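Flikham Robotics Club: Setting the Table Task, Stage 2

Students should complete Stage 1 before attempting this exercise. Each team is allotted 19 minutes at the arm.

Sign in at the bench and enter your team code. Teams from Haltthorpe use 917; teams from Skusbridge use 817.

Place the plate, colander and cup on the white table, then add the toy food. Leave clear space between items — the gripper needs room to close.

Set the speed to 70 per cent. Move the arm to its start position and check that the cables do not catch.

Pick up the ketchup bottle and set it down on the plate. Release, raise the arm and record the attempt on the team sheet.

Completed sheets should be handed to Américo Cunha by the end of October.
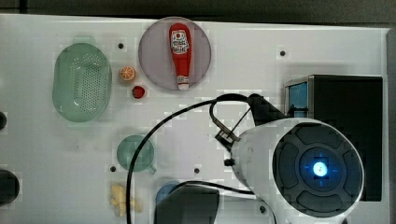
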